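The Floor I Was Going to Rip Out

So the floor stays. I know, I know. If you've been reading since I moved in, you have sat through at least two long rants from me on the subject of marble tile and how I was going to take a hammer to it the minute I had the money. My sister is going to be unbearable. She told me on the very first walkthrough that I'd come around, and I laughed at her in front of the realtor.

Let me back up a bit, since I've been bad about posting. After the whole business with the bathroom pipe (never again, please, I beg you) I had a little money left and decided March would be floor month. I'd picked out a warm wide-plank oak thing, I had a folder of pictures, and I'd been carrying a sample around in my tote bag like a weirdo. I even brought it to dinner once and laid it next to the bread.

The guy who came to give me a quote was very nice and very fast. He walked the room twice, tapped on a few tiles with his knuckle, and said that taking up the old stone was going to be the bad part. It would be dusty, loud, and slow, and he couldn't promise what the subfloor looked like. Then he wrote down a number for the demo alone that made me want to lie down right there on the marble. Which I did, after he left. It was very cold.

And that's sort of where the change of heart started, if I'm telling it right. I was on my back and then I rolled over and I was just looking at it, close up, with my chin on my hands. I had spent a year hating a floor I'd never really looked at. I'd only looked at it from standing height, with furniture all over it and a rug I don't even like covering the middle.

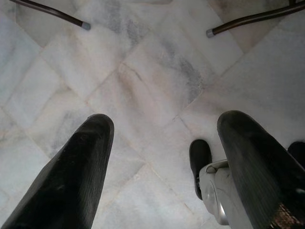
I always say "white marble" when I complain to people, and it mostly is, but there's cream in it too and a faint pinky beige that I'd completely missed. The gray comes and goes. One tile has a big smoky smear across it, as if somebody dragged a thumb through pencil, and then its neighbors have hardly anything going on at all. And it's all laid on the diagonal! I used to think that was fussy. Now I think it's the best thing about the room, because the walls in this house aren't remotely straight and a square layout would have told on them immediately.

Anyway. I got up off the floor and called my friend Vendula Šimko, who refinished the stone in her own entryway and has been waiting for me to ask her about it for months. She came over on Saturday with a bucket, a stack of white cotton rags, and a look on her face. The first thing she did was ask what I'd been mopping with.

Reader, I'd been mopping with vinegar.

I thought vinegar was the good, simple, grandma thing to mop with! I was proud of it! Vendula put her hand on my shoulder like she was breaking news about a pet. Marble and acid do not get along. It etches the polish, so you end up with dull spots that no amount of mopping will fix, and then you mop harder with more vinegar and make more dull spots. I had been doing that for a year and blaming the floor.

Her method is boring, which I mean as praise. Move everything out. Sweep with a soft broom, then go over it again with a dust mop, and don't use the vacuum with the beater bar on because the grit gets flung around and scratches. Warm water with a little pH-neutral stone cleaner in it, and change the water way more often than you think you need to. I think we changed it every few rows. Then dry it right behind you with a clean rag, on your knees, going backward toward the door.

We moved the couch into the hall, where it blocked the bathroom for most of the day. The bookcase wouldn't go through the doorway so it just got walked from one side of the room to the other as we went. The ugly rug went out on the porch and I'll be honest, it may not come back in. (If you want a rug, email me. It's mustard. It sheds.)

The grout was its own adventure. Vendula won't let anyone use a stiff brush near polished stone, so we did it with old soft toothbrushes and a paste of baking soda and water, one seam at a time, wiping as we went. I did the half by the window and she did the half by the door, and hers looks better. Hers looks noticeably better. I got bored and started humming and she told me I was skipping the corners where four tiles meet, and I was.

There are chips, too. Some of the edges have little nicks in them and the seams aren't all even, and in my rant days I'd have listed that as reason number one to tear the whole thing out. I asked Vendula if we should fill them. She said I could, with a color-matched filler, and she'd help me, but that she'd live with it for a season first and see whether I still noticed. So I'm living with it. So far I notice every morning on the way to the coffee and then forget.

My neighbor Anežka Hrubý came by halfway through to find out why there was a couch in my hall (it can be seen from her side window, and she doesn't miss much). She's been on this street a long time and she remembered the people who had the tile put in. Apparently they argued over it all summer. He wanted green linoleum. I would give a lot to know what that argument sounded like, and I'm on her side, whoever she was.

Now for the numbers, for those of you who write to me about the numbers. The cleaner, the rags, the dust mop with the washable head, and a bottle of sealer came to $151. I have a stone person coming next month to look at the etched spots by the sink side of the room, and he's quoted me $175 to hone and polish that patch. I won't be putting the demo quote here because my mother reads this.

We didn't seal it yet. You want the floor totally dry first and Vendula says to give it longer than the bottle says, so that's a job for another day. I did the water test on a few tiles while I was waiting, where you put down a drop and see if it darkens the stone after a while. You can look it up, it's very soothing. I may have set a timer for 5 minutes and then just sat there with it.

The oak sample is on my desk now holding down bills. I might still use that wood in the bedroom, where the carpet has truly got to go and where I've looked very carefully and found nothing to love. I pulled up one corner by the closet and there's another carpet underneath. A brown one.

Next post will be the couch, I think. Once it was out in the hall I saw the back of it in daylight for the first time and the cat has been busy.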